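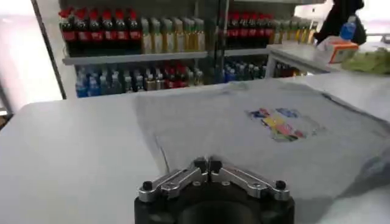 Awning and Pergola Spring Check – with our comments
Sun 15 January | By the Prunddale workshop
18 shares | 2 comments

Every March we get calls about awnings that sat folded all winter, so please take a slow walk around yours before you open it for the season. Print the list if you like – ours usually ends up covered in coffee rings!

[ ] Wall brackets: snug, no rust streaks below.
Comment: on older brick, look at the mortar too, and call us if it crumbles under your thumb.

[ ] Fabric: no mildew, seams closed.
Comment: lukewarm water and a soft brush, please, and let it dry all the way before you roll it up again. 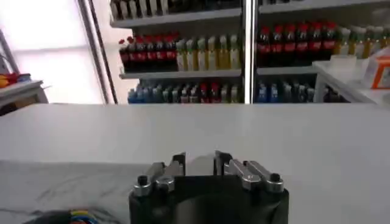 [ ] Folding arms: open evenly, no grinding.
Comment: the Sendar arms squeak a little on the first run, and that usually goes away by itself. Anything louder, stop there.

[ ] Pergola posts: plumb, feet clear of leaves.
Comment: the Ríos model has a drain hole at the foot of each post (easy to miss, we know), and a bit of wire clears it nicely.
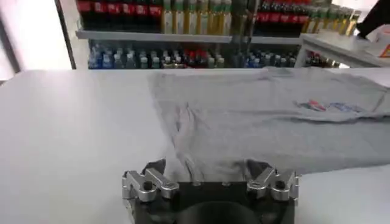 Page last changed: Sun 15 January

[ ] Hand crank: turns freely both ways.

[ ] Roof panels: gutters clear, end caps on.
Comment: never step on a panel, even for a second. Use a ladder and a friend to hold it.

Questions? Contact the Prunddale workshop, Narnberg
Back to top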